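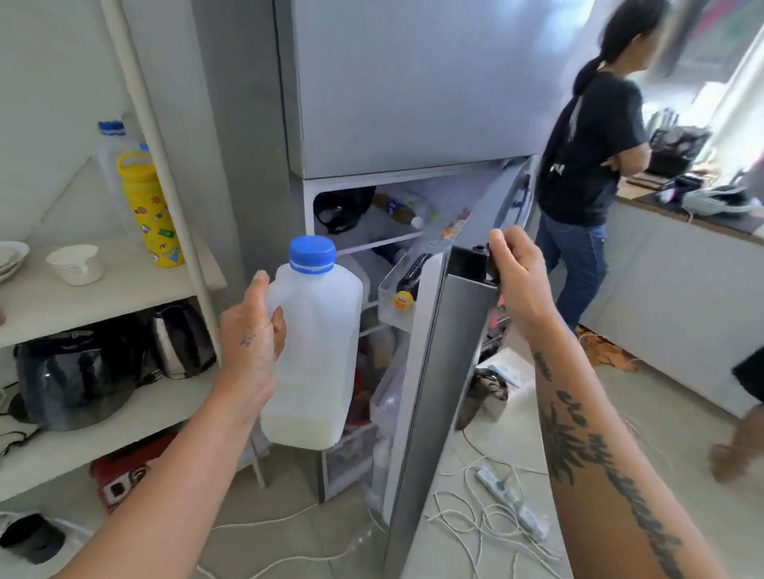 Westero Teaching Kit
Demonstration capture for household and café tasks
By Arkthorpe

The Westero kit is for teams that need to show a robot arm or a two-armed mobile base how a task is done. It covers two ways of doing that: first-person recording, where a person does the job with their own hands while a head camera records it, and remote control, where a person drives the robot through a headset and controllers. Both kinds of recording end up in the same project and can be trained on together.

Recording by hand

Most customers start with first-person recording. It needs no robot on site, and a new demonstrator can learn the routine in a morning. The demonstrator puts on the head camera, starts a take and works at normal speed. Hand tracking runs on the recorded video afterward, so there are no gloves or wrist markers to wear.

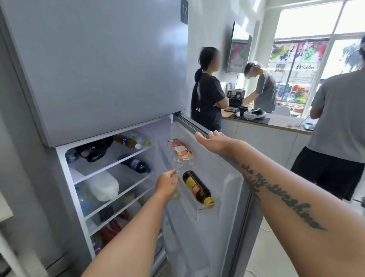

Wovau, the labeling software that comes with the kit, splits each take into steps such as reach, grasp, lift and place. You can correct the split points by hand and save your corrections as a template for the next take. It handles storage tasks well, including the awkward ones – a fridge where some bottles lie on their sides and a milk jug stands near the front of a shelf gives the arm several different grasps to learn in one session. Takes where an object is partly hidden by a hand are kept and marked, and you decide whether to use them.

We suggest planning 10 takes of each task before changing anything, then moving the objects and recording again. Shuk-fan Chang, who runs training for our customers, has written a planning sheet that ships with the kit.

Driving by remote control

For remote control, the operator sees through the robot's cameras and moves its arms with the controllers. The grip trigger closes the hand and the thumbstick moves the base. A pause button holds both arms where they are, and the take carries on when the button is pressed again.

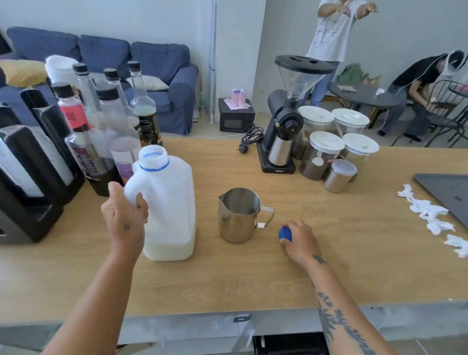

Remote takes are slower than takes done by hand, and pouring and unscrewing caps are the hardest jobs to drive well. Many teams record those by hand first and add a smaller set of remote takes for the final motion. Hậu Văn's setup guide has a chapter on mixing the two.

What is in the box

Head camera with adjustable strap
VR headsets: 2
Controllers: one pair per headset
Lau sync unit, with power supply
Wovau license, one project
Printed setup guide and planning sheet

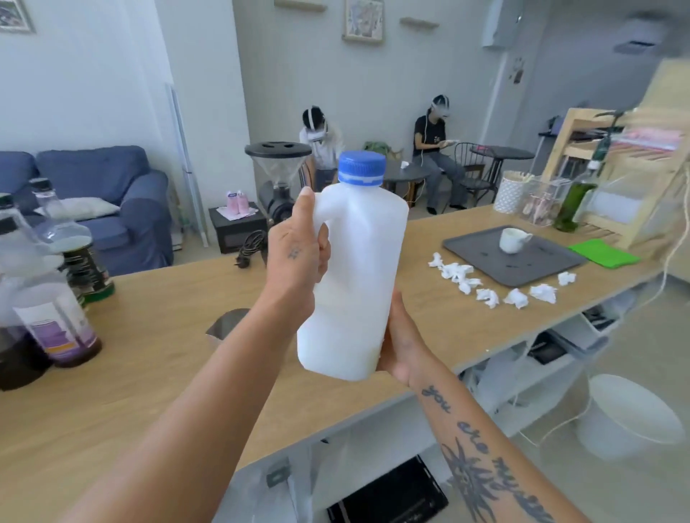 Storage and limits

A project holds up to 2000 takes. Larger projects can be split and joined again at export. Faces are blurred on import by default, and the setting can be changed only by the project owner.

The sync unit needs its own power outlet. Recording works in daylight or indoor light, but very dark rooms will give poor hand tracking.

Ordering

Order number 206. Spare straps and extra Wovau licenses are sold separately. For questions about robot compatibility, write to So-ying Yang at the Arkthorpe sales desk and include the make of your arm and controller. Kits ordered now ship in February.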